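Chamoun Lodge to open in October with expanded stays for country patients and families

JELTELDEN – The Allness Foundation will open Chamoun Lodge in October, giving patients and carers from country areas a low-cost place to stay while they receive treatment in Jeltelden.

The lodge stands on Paveo Street, a short walk from the regional hospital. It will take guests seven days a week, with late arrivals accepted by arrangement until 10 pm.
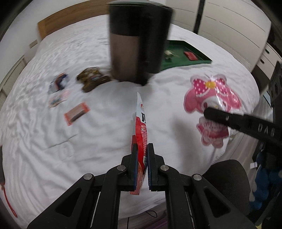
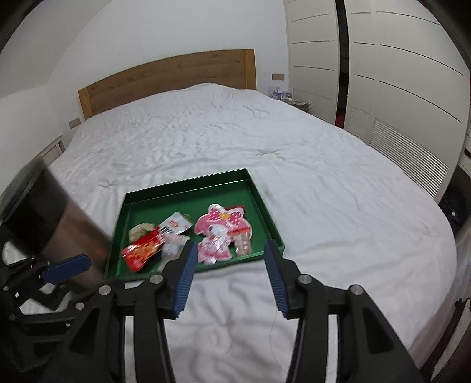

Snacks on the bed at Chamoun Lodge, Jeltelden.

Work on the former nurses' quarters was carried out in three stages. The first dealt with the roof, wiring and plumbing. The second added a lift, step-free bathrooms and a covered path to the car park. The final stage, covering the shared kitchens, laundry and garden, will be finished before the first guests check in.

The Foundation provided 3849 nights of accommodation last financial year through motels and private rentals across the city. Demand was highest in winter, when many families were placed on a waiting list or offered rooms a long drive from the hospital. Bringing most of this accommodation under one roof will shorten travel between appointments and allow staff to respond more quickly when treatment dates change.

"Country patients have told us for years that finding a bed can be as tiring as the treatment itself," a spokesperson for the Allness Foundation said. "They want somewhere clean and quiet, close to the ward, at a price they can manage over several weeks. Chamoun Lodge has been planned on that basis."

Bookings and eligibility

Rooms are open to anyone who lives more than 200 kilometres from Jeltelden and has been referred for treatment at a public or private hospital in the city. One carer may stay in the same room at no extra charge. Families with children in hospital may apply for an adjoining room, subject to availability.

Patients who receive government travel assistance can ask for the subsidy to be paid directly to the lodge, so that they do not have to cover the full cost up front. Guests who do not qualify for a subsidy will pay a reduced nightly rate. No patient will be asked to leave during a course of treatment because of a change in their finances.

Referrals may be made by a hospital social worker, a general practitioner or a community nurse. Patients may also apply themselves by telephone or in person. Applications for October stays open on Wednesday at 9 am, and priority will be given to people whose treatment has already been scheduled.

Services for guests

A shuttle will run between the lodge and the main hospital entrance on weekday mornings and afternoons. Guests who use a wheelchair or walking frame should mention this when booking so that a suitable vehicle can be provided.

Each floor will have a shared kitchen with labelled fridge and pantry space. Guests are welcome to cook for themselves and to store medicines that need to be kept cold in a separate locked fridge at reception. A quiet room will be available at all hours for guests who wish to read, pray or make telephone calls away from their rooms.

Pets cannot be accommodated, with the exception of registered assistance animals. Smoking is not permitted in the building or garden.

Funding

The project was paid for by a bequest, a building grant and donations from over 1000 households, many of them in the farming districts the lodge will serve. Running costs will be met from room charges and the Foundation's annual appeal.

The Foundation thanks the residents of Paveo Street for their patience during construction. Temporary parking limits outside the building will be lifted once the final stage is complete. Neighbours will be invited to inspect the shared areas before opening, and details will be delivered to letterboxes in the surrounding streets.

About the Allness Foundation

The Allness Foundation is a not-for-profit organisation that helps people from country areas obtain medical care in Jeltelden. Its programs include accommodation, patient transport and emergency travel grants.

Media enquiries: Communications Office, Allness Foundation, Jeltelden. Interviews and site visits can be arranged during business hours.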